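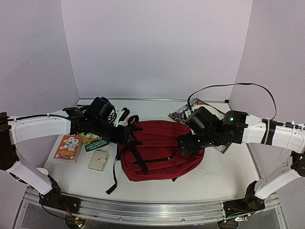 Figure 1. Red backpack on the white table.

Does a Packing Order Save Any Time? Small Items and the School Backpack
Mpho Nkosi
Design and Technology, Clanham College
Submitted July 27, 2020

1. Why I chose the topic

Our unit reader includes a handout called the Susard method, which says a backpack should be packed in a fixed order, with heavy flat things against the back, soft things in the middle and small valuables last, near the opening. It promises that a person who packs this way will "never search a bag again". There is no data in the handout. There isn't even a description of the bag they used, and I would have thought a method for packing bags depends quite a lot on the bag.

I wanted to check one narrow part of it: whether small items are found faster when they go in last. I chose small items as the thing people complain about. I asked 22 students in my year what they lose most often in their bags, and wallets, card holders and keys came well ahead of pens and chargers. I don't want to lean too hard on that survey. Most of the people who answered are my friends, and they knew what I was hoping to hear.

2. The bag and the table

The backpack is red fabric with black straps, and soft enough that it has no real shape of its own. Laid flat it sags and folds across the body, and the opening closes over unless somebody holds it. I think this matters more than anything in the handout. A stiff bag keeps its layers. In a soft one the layers are whatever gravity leaves you with once the bag has been picked up.

All packing was done on a white table with plain walls on three sides. I liked the white surface for seeing where the straps had ended up, and didn't like it at all for the white leather item, which I will come back to. The bag was laid on its back for packing and carried once down the corridor and back before each search. The first few trials were done without the carry and I have thrown those out. A bag that hasn't been moved tells you very little about a bag that has been on a bus.

The full load came to 900 grams, which is light for a school day. I kept it light on purpose so the seams wouldn't be straining, but it does mean my results may not apply to anyone who carries a laptop.

3. Method

There were two ways of packing. In the "Susard" packing the small item went in last, at the opening. In the "whatever" packing the same things went in using an order drawn out of a hat, so the small item could be anywhere. The person searching did not see the packing. They stood at the table, opened the bag and had to bring out the small item with one hand while holding the opening with the other. Any search that passed 55 seconds was stopped and written down as a fail.

After the discarded trials were taken out, 163 searches were left.
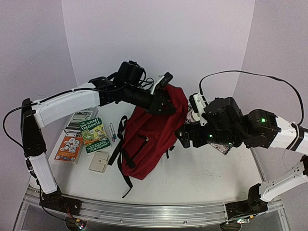
Holding the opening turned out to be a job of its own. In my first plan the bag was searched with one hand only, and almost every search took so long that the packing order made no difference. One side of the fabric would be pushed back and the other side would fall into the gap. When I changed the rule to allow a second hand, times dropped for both kinds of packing, and they dropped by more than the difference I later found between the two. So before anyone worries about order, they could just hold the bag open properly. The handout doesn't mention it.

The loose straps were a nuisance as well. They caught under the body of the bag when it was turned, and twice a searcher pulled on a strap thinking it was something inside. I thought about taping them down and decided against it, as nobody tapes down the straps on a bag they really use.

4. Results

With the small item packed last, searches were a bit quicker on the whole. I would call it a weak result. The quickest searches in both groups were almost the same, and the gap comes mostly from a handful of very slow ones in the "whatever" group where the item had gone right to the bottom corner. Take those away and I could not honestly tell the two groups apart.

The carry also undid a good part of the packing. Small smooth things that had been placed at the opening were found down the side, between the lining and whatever soft item was next to it. Placing something last is only a promise about where it starts. I would like to see the Susard people walk to the Bangera bus stop with their bag and then draw the diagram again.
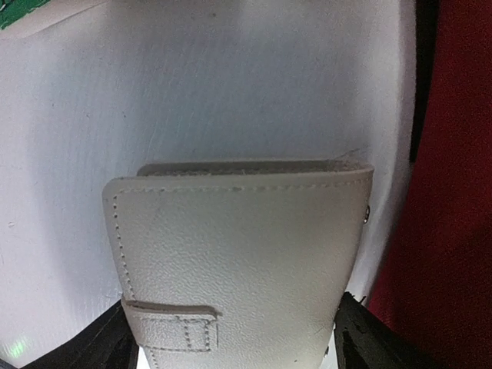 The other thing that affected times was what the item felt like. Searching a bag is mostly done by touch, even by people who believe they are looking. Leather with a grain and a bit of stitching is easy to know with the fingertips, and so is anything with a metal snap. Keys were the easiest, being cold and noisy. A plain plastic card was the worst item I tried, whichever way it was packed, and it accounts for most of my fails. If I were giving advice I would say put the card in something with a texture before spending any effort on layers.

Colour made a difference only after the item was out. White leather against a red lining would be very obvious if you could see into the bag, but with both hands in the opening you mostly can't. Then it was put down on the white table and one searcher spent longer looking for it there than she had in the bag. I didn't include that in the times. Maybe I should have.

5. Problems with my own test

I packed every bag myself, and I knew which packing was which. I may have placed the item a little more carefully in the Susard trials without meaning to. The searchers also got better as they went on, and I ran more of the "whatever" trials early, which makes that method look worse than it is. My teacher picked this up in the draft and she is right. With more time I would mix the order of the trials and get someone else to pack.

I used one backpack. A bag with an inside pocket would probably make the whole question pointless, as you would put the wallet in the pocket.

6. What I would do next

I plan to repeat the searches in August at the Provville campus with a stiffer bag and a heavier load, and with the trials properly mixed. Until then I would leave the handout in the reader but cross out the word "never".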